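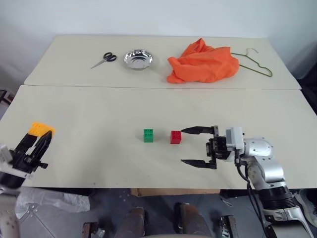 How often does the filter cartridge need changing?
Every 5 months in normal household use, or after 4000 liters, whichever comes first. If your water is very hard, change it after 3000 liters.

Section 4. Replacing the cartridge in the Findard under-sink filter

These steps apply to the Findard Stormont and the Findard Parotis. The two models use the same cartridge, part 104. The older Stormont with the gray cap needs the adapter ring that came with it. Keep the ring when you throw out the old cartridge.

Before you start

You will need a new cartridge, a bucket, a dry towel and the housing wrench. The wrench clips to the back of the mounting bracket. Clear out the cabinet so you can get both hands around the housing.

CAUTION: Do not use a pipe wrench or pliers on the housing. They can crack it, and a small crack may not leak until the water is back on at full pressure.

Removing the old cartridge

1. Turn the inlet valve clockwise until it stops.
2. Open the filter tap at the sink and let it run until the flow stops. Leave it open.
3. Put the bucket under the housing. It will be almost full of water when it comes off.
4. Fit the housing wrench from below and turn it to the left, as seen from underneath. Once the housing is loose, finish by hand.
5. Pour the water out and pull the cartridge straight up.
6. Take out the large O-ring and set it somewhere clean.

Note: If the housing will not turn, check the tap again. A closed tap holds pressure in the housing and makes it very hard to loosen.

Fitting the new one

7. Wash the inside of the housing with warm water and a little dish soap. Rinse well. Do not use bleach or scouring powder.
8. Wipe the O-ring and look it over for nicks or flat spots. Replace it if you find any. Otherwise rub on a thin film of the silicone grease from the cartridge box — never petroleum jelly, which swells the rubber.
9. Press the O-ring back into its groove.
10. Take the wrap off the new cartridge and stand it in the housing, open end up. On the gray-cap Stormont, put the adapter ring on first.
11. Screw the housing back on by hand until it is snug, then give it a quarter turn with the wrench.

Flushing

12. With the tap still open, turn the inlet valve on slowly.
13. Let the water run for 5 minutes. It may come out gray or cloudy at first. Do not drink it.
14. Close the tap and feel around the top of the housing with a dry finger. If it is damp, shut the inlet valve, open the tap and go back to step 8.
15. Hold the reset button on the bracket until the light blinks green.

Small air bubbles can make the water look milky for a day or two. They clear from the bottom of the glass upward and are harmless.

For homes with a Jääskeläinen pressure reducer ahead of the filter, see Section 6 before changing any settings.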